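Subject: Re: [grukunham-fans] Nernholm match and the away bus
Date: January 20, 2018

> Did anyone see the second half properly? I was stuck behind a pillar the
> whole time and my radio died at 2-1. Also what's happening with the bus
> for Gebru, last I heard we were short of seats. And is the keeper hurt or
> just being careful?

Quick one, typing this on my lunch break so forgive the mess.

Second half was a tale of two teams, both of them us. First 20 minutes back out we were all over them. Pressing high, winning every second ball, left back practically playing as a winger. Should have been 3-0. Then the sub up front, and everything went long and came straight back. Their goal was a bad one to give away – free header from a corner, two of ours marking the same man. After that it was hoof and hope till the whistle.

Still three points. I'll take three points at Nernholm any year. Attendance was given as 2768, best they've had there since the cup game I think, and we brought 308 of them. Sounded like more from where I was.

Keeper: he landed awkwardly on the hip coming for a cross and played the last bit without taking a single goal kick, you'll have noticed the center half doing them. Or not, given the pillar. Club site says "knock" and nothing else. My guess is he sits out Gebru and is back in February. The kid on the bench did fine in the preseason games but he doesn't shout enough, and that back four needs shouting at.

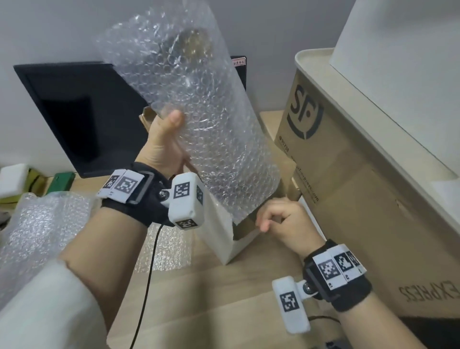
Bus. OK so we have two coaches now, not one. That's 108 seats between them and as of last night almost all gone. If you said "maybe" in the earlier thread you are NOT on the list, I need a yes. Reply to me off list please, not to everyone, we had enough of that last time. Same pick up as always, behind the Vino, engines on at 9:15 and we really will go without you. It's 140 miles each way and the last bit is all single lane behind tractors.

Match tickets are seperate. Bus money does not get you in. Gebru want away fans to buy ahead this year, no cash on the gate, so sort that before you travel or you'll be listening to it from the parking lot.

On the formation argument from further down the thread, I'm with whoever said drop the diamond. Works at home on a wide pitch against teams who sit back. Gebru's is narrow and they'll go straight over the top of it. Flat four, two proper wingers, keep it boring until the hour mark. We nicked a draw there last season doing exactly that and it was horrible to watch and I enjoyed every minute.

And can we leave the captain alone for a week? He's had one poor game out of the last seven or eight. He was covering for two people in midfield on the diamond, anybody would look slow.

Somebody asked about the old scarves – yes there are a few left, the striped ones, I'll bring them on coach one. First come etc.

Got to run. Yes or no on the seats by tomorrow night pls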